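Trial separation

A trial separation is a period during which the two members of a couple live apart, or live under one roof but apart in daily life, without having ended the relationship. It differs from a legal separation, in which a court or a written deed sets out the rights of each party, and from divorce, which ends a marriage. The term is used for married and unmarried couples alike. Informal names include "a break" and "time apart", though some writers keep "break" for short pauses between people who do not share a home.

Contents
1 Terminology
2 Forms
3 Usual terms
4 Money and housing
5 Children
6 Contact and other partners
7 Ending
8 Research
9 See also

Terminology

In everyday speech the words "trial", "temporary" and "informal" are often used for the same arrangement. Counselling handbooks tend to draw a line between planned and unplanned separation. A planned separation has a stated length and at least a few agreed rules. An unplanned one begins when one partner leaves after a quarrel and no date has been set for talking about what comes next. The second kind may become the first if the couple later agree on terms.

The phrase "structured separation" is found mainly in material written for counsellors. It refers to a planned separation with regular meetings, usually with a third person present.

Forms

Three forms are commonly described.

Living apart. One partner moves to a rented room, a relative's home or a second property. This is the form most people have in mind when they use the term.

In-house separation. Both partners stay in the home but sleep in different rooms and keep separate routines for meals, laundry and spending. It is chosen where rent is high or where neither partner is willing to leave.

Rotating occupation. The children stay in the home and the adults take turns living there. The partner who is off duty stays elsewhere, sometimes in a small flat that both use in turn. The form is also known as nesting or bird-nesting.

A couple may pass from one form to another. In-house separation is often the first stage, and is given up when it proves hard to keep the routines apart.

Usual terms

Written terms are not required, and most couples have none. Where they exist they are short. The model sheet issued by the Gendness counselling service runs to 2 pages and has 10 headings, among them the length of the separation, the sharing of bills, the care of pets, what relatives will be told, and the date of the first review. The sheet leaves the length blank. Notes printed on the back advise against an open-ended arrangement.

The sheet used in Balow is older and covers less ground. It deals with rent, keys and children, and says nothing of contact between the partners. Revised copies have been in use there since a March review of local family services.

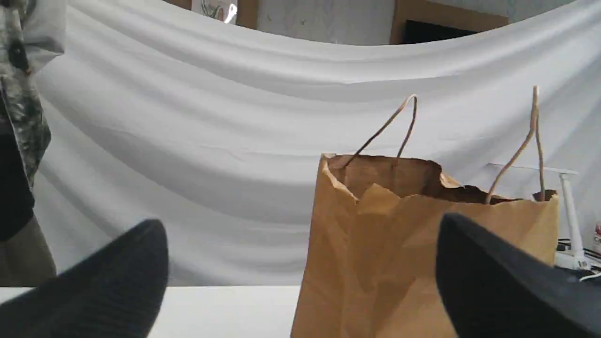
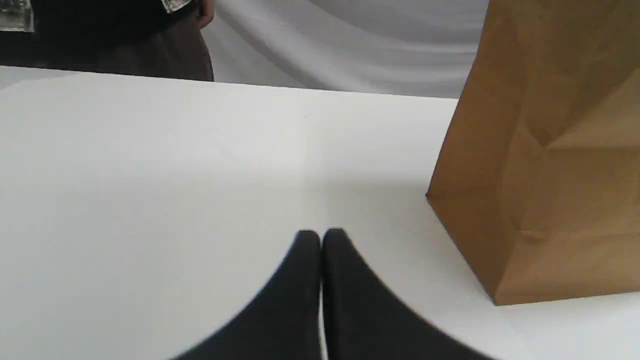

Article by: Skisoseo Reference, Family and Relationships section
Filed under: Couples; Separation; Household arrangements

Money and housing

A trial separation does not in itself change who owns what. Joint accounts remain joint, and both holders can usually draw on them. A lease signed by two people normally binds both until it ends or is changed with the landlord's consent, whichever of them is living at the address. The position on debts is similar: a loan taken out in both names remains payable by both.

Common practical steps include opening a separate account for daily spending, keeping one joint account for rent or mortgage payments, and setting a limit above which neither partner will spend from shared savings without asking. Couples who expect to divide property later sometimes make a dated list of household goods. Such a list is a private record, and the weight given to it in court varies from one legal system to another.

State benefits, tax credits and some kinds of insurance may depend on whether two people are treated as living together. The test applied often looks at the facts of the household — shared meals, shared costs, how the pair present themselves — as well as the postal address. In-house separation is the form most likely to be disputed on these grounds.

Children

Parental rights and duties are not altered by an informal separation. Arrangements for school, holidays and overnight stays are made by agreement, and either parent may go to court if no agreement can be reached. Counsellors generally suggest that children be told by both parents together, in plain terms, and that they be given the next fixed point in the calendar (for instance, that every Wednesday will be spent at the other address).

Rotating occupation is intended to spare children the move between homes. Critics note that it requires two adults to share two sets of living space at a time when they have chosen to share less. It is rarely kept up for long.

Contact and other partners

The two matters most often left unclear are how much the partners will see of each other and whether either may date other people. Views differ on the first. One school holds that contact should be limited to practical business for the opening weeks. Another favours regular meetings from the start, on the ground that silence tends to be read as a decision.

On the second matter, most model terms ask only that the couple state a rule. Whether a new relationship begun during a trial separation counts as adultery depends on local law. In many places a marriage continues in full until it is ended by a court, and the couple's private agreement has no bearing on the point.

Ending

A trial separation ends when the partners resume living together, when they make the separation permanent, or when they enter a legal separation. Some couples renew the period once or more. A return to the shared home is sometimes made in stages, beginning with weekends.

Research

Published work is limited, partly for want of an agreed definition. Informal separations leave no court record, and people asked about them years later often disagree on when they began. Studies that recruit through counselling services leave out couples who never sought help.

The Chin survey approached 147 couples and obtained full answers from 133. It recorded the form of separation, the presence or absence of written terms and the living arrangements at follow-up. The partners answered separately, and where their accounts of the starting date differed, the later date was used. The authors gave no general estimate of how many separations end in reunion, and warned against using the sample for that purpose.

See also

Divorce
Legal separation
Living apart together
Marriage counselling
Nesting (child custody)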